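**Bench Notes, November 2018**

Work on the gripper continued this month in the shared workshop at Bråten. The assembly has been given the working name Kastutetti, and the purpose of the build remains modest: to pick up household objects from a bench and set them down elsewhere without damage.

The principal change concerns the guide rails. The earlier pair flexed under load, and Trygve Viklund kindly cut a replacement set to 510 mm. The fasteners at the far ends were then retightened, which removed most of the play. Travel is now limited in software to 70 mm, a conservative figure that will be reviewed in March.

Smooth, rounded objects remain the most difficult. The fingers tend to close unevenly on a polished surface, and the object turns before the grip is firm. Pui-shan Kuo has proposed a softer pad material - a sample has been ordered from Jumcombe - and has also rewritten the closing routine so that the final stage runs at a lower speed. A trial of 100 attempts is planned once the pads are fitted.

Cable routing is still unsatisfactory. The present arrangement runs too low near the base and should be moved before any longer session is attempted. Tyra Ljungberg has offered the use of a spare cable chain.

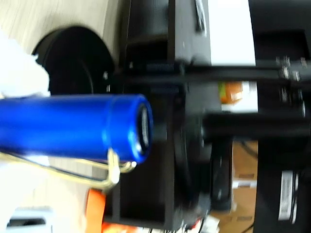

*Gripper assembly and blue flask at the bench.*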